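Grout lines drifting on a long tiled wall

Posted in Floors & Walls, 24 April 2018

I am tiling a utility room wall in a 1950s house in Jaltthorpe. The wall is 2194 mm high and 2751 mm long. I started in the left corner from a ledger board and by the seventh column the vertical joints were out of plumb by the width of a spacer. The tiles are all from the same batch. Spacers are 2 mm. Is this the tiles, the wall or me? I would prefer not to pull everything off.

Ottar Løken

Most likely the tiles and the starting point together. Ceramic tile in one batch still varies in size, and spacers copy that variation into the next column. Measure ten tiles with a caliper, both directions. If the spread is more than half a millimeter, a 2 mm joint is too tight for them. Go to 3 mm.

Also, never take your first column from a corner. Corners in houses of that age are rarely plumb. Find the center of the wall, drop a plumb line, and work out both ways. Your cut tiles then fall at the ends, where a tapered cut is hard to notice.
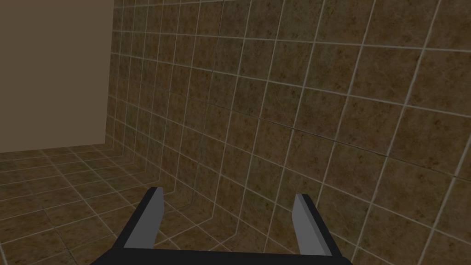 For what you have already set, check how far the adhesive has cured. Under an hour, you can usually still slide a tile. After that, lift the last two columns, scrape the bed back to the substrate, and start again from a marked vertical. The first five can probably stay if the error there is under a millimeter. Mark a new line every fourth column and correct to the line, even if the spacers disagree with it.

Joon-young Joo

Agree on the plumb line. Check flatness too. Hold a long straightedge against the bare wall and look for gaps. A hump behind the tile opens the joint at the face and you end up chasing it.

N. Flikmont

laser level. I got one for 54 at a yard sale and never used spacers again

Nedelcu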